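Do you need to seal a concrete counter?

Posted 7th October

Every kitchen site I read before we moved to Falldale told me the same thing. Raw concrete is a disaster. It drinks oil, it stains if you look at it with a lemon in your hand, and you must seal it every year with something that costs more than the cement did. The people saying so were very often selling the sealer.

Ours is L-shaped, gray, rough as a sidewalk, and was there when we came. The front edge is dark with stains. I've now cooked on it for 23 months and I remain unconvinced that this is a problem.

I did try. In March I bought a bottle of Draline, which promised a "stone-like finish" and an end to scrubbing. I did a test patch by the back wall, waited the full day, and put a wet pot on it overnight. In the morning there was a ring. There was also a ring on the bare concrete next to it, and I could not tell you which was worse. My neighbor Ulises Valderrama, who has poured a few of these, looked at both and asked what I'd paid. I told him. He laughed for longer than was polite.

So what does bother me about a rough counter? Two things.

Wiping it. A sponge is useless and comes apart in crumbs. I use a stiff brush and a rag, and I've stopped expecting it to look clean in the way a shiny counter looks clean.

Glass and china. Set a plate down a little hard and it chips. We lost four that way in the first winter, and that is how we ended up with steel. I was suspicious of steel too (it's noisy, and hot soup makes the bowl too hot to hold) but it stacks, and concrete can't hurt it.

Storage

I've been told by several people that I need a rack, a shelf system, or at least "zones." Tatsuya Sakai sent me a link to a modular thing from Cabrera with a price I'm not going to repeat. I don't see what it would do for me. Bowls and plates go in stacks, the big aluminum pot goes behind them, and anything awkward goes in red plastic, either the basket or the big basin. Spoons and chopsticks land wherever they land.
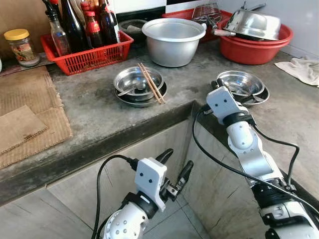
What I'd change

The inside corner, first. There's a vertical seam where the two sections meet and I'd like to hear from anyone who has filled one and had it stay filled. The man at the hardware store in Mistport says flexible grout. He said that about the shower as well, and the shower still leaks.

I might also sand the front lip a bit where it catches my sleeves. I won't be sealing it. The rest of the Draline is under the sink if anybody wants it.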